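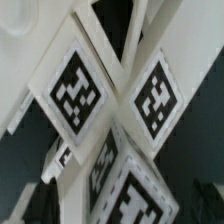
Printed parts of the Oltora structure, with markers on the flat faces.

Oltora, progress report for the period up to February
To: Grarik, small grants
From: Carola Bauerfeind, workshop in Fusness

Dear Ms Kuipers,

With this report I inform you about the state of our work on the printed marker structures. I follow the headings of your form, but I have put the last two together, as there is not yet much to say about distribution.

1. What was planned

In the application we wrote that we would design and print a set of white parts which carry square black-and-white markers, and which can be put together to a structure with many directions. The use is for teaching and for measuring position from photographs. A flat sheet with markers is cheap and everybody has one, but students learn little from it when the camera moves to the side. We wanted slanted faces, narrow faces and open places between the parts.

2. What was done

The drawings are finished. Emiliano Lozano made them in the autumn and changed them two times after the first test prints. The printing took 200 hours in total, and this is more than I had calculated. The weight of the plastic used, with the failed pieces, was 783 grams.

The slanted plate was the most difficult part. In the first version it was printed lying down and it bent at one end, so the corner did not meet the upright panel. We now print it in another position and the corner is good. The fine lines of the printing remain on the surface. We discussed sanding them and decided against it, the markers do not suffer and the sanding costs a full afternoon for each plate.
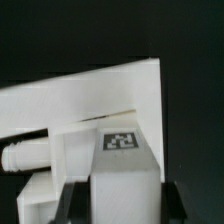

Slanted plate and upright panel, with the narrow gap below the plate and a marker on the block.

Between the plate and the parts under it we have a gap. I would like to have it smaller, and Wael Abdelaziz is of the opinion that it should stay as it is until we know how much the parts move in a warm room. We follow his advice for the moment. In the next period he will measure it again at several places along its length.

The block with the angled face was changed only a little. It was at first too low, and the marker on it could be seen only from one side. The new block is higher and the angle of the face is 30 degrees.

3. Open frame and upright blocks

For the open side of the structure we chose two crossing struts with a thicker joint where they meet. A closed wall would be stronger, but it takes long to print and it hides what is behind. The first struts broke at the crossing when Hanane Samir pressed the parts together by hand, so the joint received more material. After this change we had no more broken struts. 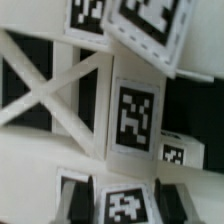 The placing of the markers took us longer than the printing of the parts on which they sit. Each marker must keep its light border, otherwise the software of the students does not find it, and on the small faces there is not much room for a border. Hanane made a list of which pattern belongs to which face. Two patterns were exchanged by mistake in December and we noticed it only when the results were strange. The list now lies with the structure and also in the shared folder.

We also learned that a steep view on a narrow face gives very poor readings. I mention it here as a result. Slaoui, our partner school, has asked to keep such faces in the set, so that the students see where the method ends.

4. Budget and next steps

From the grant there remain 795 euros. I ask your permission to use a part of it for the second set, which will go to Slaoui. The cost line for sanding material is not needed and can be moved to plastic.

Until the next report we want to:
print the second set with the same drawings
measure the gap and decide about the plate
write the assembly guide, first in English and then in German
let one class at Slaoui build the structure without our help

The guide is late. Emiliano has the text for the lower blocks, and the part about the struts is missing. I expect to send you a draft in spring, and I would be glad if you could tell me whether you need it printed or as a file.

With kind regards,
Carola Bauerfeind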